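Grarkero brings back the yellow goblets

Monday, September 15, 2025

Well, my kitchen shelf is in trouble again. Grarkero, the little housewares outfit over in Draladov, has put its plastic goblets back on sale this morning, and yes, the yellow one is in the lineup. I've been whining about that yellow since April, when the last batch sold out before I'd even finished my coffee.

If you missed them the first time, they're picnic cups with big ideas. You get a proper foot, a short little stem and a great big bowl on top, all in plastic, so you can hand one to a six-year-old on a patio and keep talking. My sister calls them castle cups. I use mine for lemonade, for iced tea, and once for pancake batter when every bowl in the house was dirty (it pours better than you'd think!).

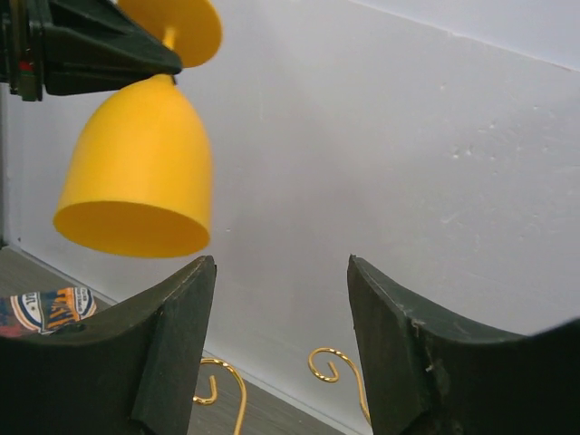

The shop says there are 800 in this run, and you can buy them one at a time or in a set of 2. I'd go for the set – I bought a single last time and spent the whole summer guarding it from my own family. They're being sold at the Wellovura market hall, at the stall by the side door, and at the MacAulay Street store, which is keeping 40 back for people who phone ahead. Nothing online yet. I asked, and got a very polite "maybe later."

The color is the same flat, sunny yellow as before, for anyone trying to match an older one. I was a bit worried they'd go shiny this time, and I'm glad they left it alone. I do wish they'd done something about how much room the things take up in a cupboard. That wide bowl on that skinny stem means they don't stack, so mine live upside down on top of the fridge next to the cereal.

By the time I left the market hall a little after ten, the stall had already sold 203 of them, mostly to people buying for end-of-summer cookouts, going by the talk in line. I came home with four, which is two more than I promised. The stall is open until five today and again on Saturday, and the MacAulay Street store keeps its usual hours all week.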